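Ticket 107: water pressure drops at the kitchen tap, hot side only
Opened by: Ekaette Nnaji
Assigned to: Murray McPhee, Keskin building support
Status: waiting for part

Since the new Drondarex water heater was installed in July, the hot water in my kitchen becomes weak after around 40 seconds. The cold side is strong all the time. In the bathroom both sides are good.

What I have tried already: I cleaned the tap filter with vinegar, and I opened the valve under the sink completely. It made no difference.
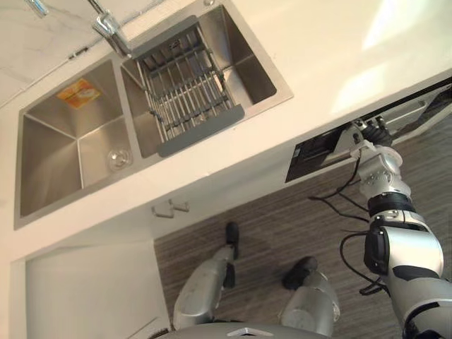 Reply from Murray: Please close the hot valve, remove the flexible hose and look at the small screen inside the fitting. Pieces of old pipe scale often travel there after heater work.

Ekaette: I did this. The screen had some brown grains and I rinsed them out. The flow was better for 2 days, then weak again.

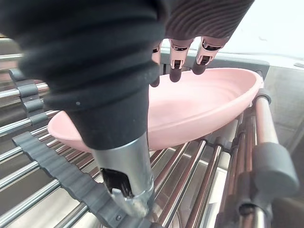 Murray: Then more scale is coming, or the cartridge in the tap is blocked. Which model is the tap?

Ekaette: It is a Cinetti with one handle. I could not find the model number, but the paper from the seller says Brorkport, item 17.
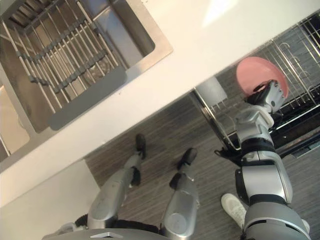

Last updated: August 28, 2021

Murray: Thank you, this is enough for me. I have ordered the cartridge. Until it arrives, please rinse the screen again if the flow is too weak, and do not use force on the handle.

Ekaette: Understood. I will write here when the cartridge is delivered.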